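Skerkurano: an overnight stop log for RV travelers

Data card and notes for the stop files. Last revised 4/21/19.

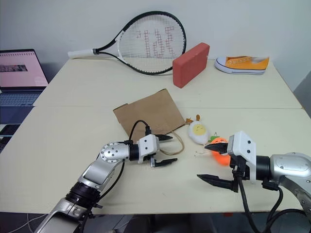

Tennis racket, white wrap on the handle, with a red-orange block by the head.

What is in the download

Skerkurano is a log of overnight stops kept by people who travel in motorhomes and towed trailers. Each row is one stop by one rig. The log began as a spreadsheet that Timo Hinrichs kept on a laptop while towing a Hellwig trailer, and other travelers started sending him their own rows. The files are now kept in one format so they can be sorted and compared.

The current release holds 2000 stops. They come from RV parks, public campgrounds, fairgrounds, and a small number of parking lots where overnight stays were allowed at the time. Day stops, rest areas used for lunch, and storage lots are not included.

Files

stops.csv: the main table, one row per stop
parks.csv: one row per place, with the name, nearest town and type
rigs.csv: one row per rig, with length, type and hookup needs
notes.txt: free text comments, matched to stops by stop_id
changes.txt: list of corrections, newest first

All files are plain text in UTF-8. Fields in the CSV files are separated by commas, and any field with a comma inside it is in double quotes. Blank means the traveler left it blank. It does not mean zero or no.

Columns in stops.csv

stop_id: number given when the row was added. Numbers are never reused.
park_id: matches parks.csv
rig_id: matches rigs.csv
arrive_month: month and year only. Exact dates are left out on purpose, see Privacy.
nights: whole number
rate: price per night in dollars, with tax, after any discount the traveler used
hookup: none, water, electric, both, or full. Full means water, electric and sewer at the site.
amps: the outlet used, as reported
pull_through: yes, no, or blank
level: 1 to 5, where 5 means no blocks or jacks were needed
noise: 1 to 5, where 5 is quiet
signal: 1 to 5, phone signal at the site with no booster
source: form, email, or paper

How rows are collected

Most rows come from the web form. Some come by email, and a few older ones were typed in from paper log books. Timo reads every row before it goes in. He checks that the place exists, that the rate is believable, and that the rig would fit the site type given. If something looks wrong he writes to the sender. If there is no answer after 20 days, the field in question is left blank and the rest of the row is kept.

The same stop is sometimes sent in twice by two people in the same rig. Where the stories differ, the two level, noise and signal scores are averaged and rounded down. Rates are taken from the receipt if there is one.

Weights and lengths

Rig length in rigs.csv is the full length in feet as the owner gave it. Some owners count the hitch and some do not. The column length_type says which, where we know. Weights were dropped two releases ago. Too many were taken from the brochure, and a loaded trailer weighs more than that.

Known problems

Coverage is uneven. There are far more stops in the Southwest in winter than anywhere else at any time of year. Do not use the log to say which part of the country has the best parks.

Rates for monthly stays were entered by the night in the early rows and by the month in some later ones. The later ones have been divided out, but the electric bill is often separate on a monthly stay and may be missing from the rate.

Noise is a matter of taste. A train at the back fence got a 1 from one traveler and a 4 from another at the same park.

Parks change hands and change names. When this happens, the old park_id stays and the new name is added to the alt_name column. Skomeck Creek, for example, has three names in that column.

There are eight rows with a level score but no park_id. The senders could not remember where they were. These rows are kept for people who only want the rig data.

Privacy

Names and email addresses of travelers are not in the files. Site numbers were removed as well. Anyone who wants their rows taken out can write to the address on the download page with the rig_id, and the rows will be gone from the next release.

Using the files with Drekent

Drekent is the small trip planner that reads this log. Put all the files in a folder called stops next to the program and start it. It will load parks.csv first and complain if the ids do not match. Drekent can show up to 200 stops on one map. Past that, filter by month or hookup before drawing.

The files also open in any spreadsheet program. Watch the amps column, because some programs turn 30/50 into a fraction or a date. Set that column to text when importing.

Adding your own stops

Use the form if you can. One row per stop, even if you went back to the same park later in the year. Please fill in the rate and the hookup. The rest can be left blank. Comments go in the box at the bottom and should be about the place: road in, turning room, low branches, water pressure, where the dump station is. Complaints about other guests are not added.

Corrections are welcome for old rows too. Give the stop_id and the field, and say what it should be. The next batch of corrections goes in at the end of April.

License

Free to use and share, including in printed guides, as long as Skerkurano is named as the source. Rates should not be quoted without the month they were paid.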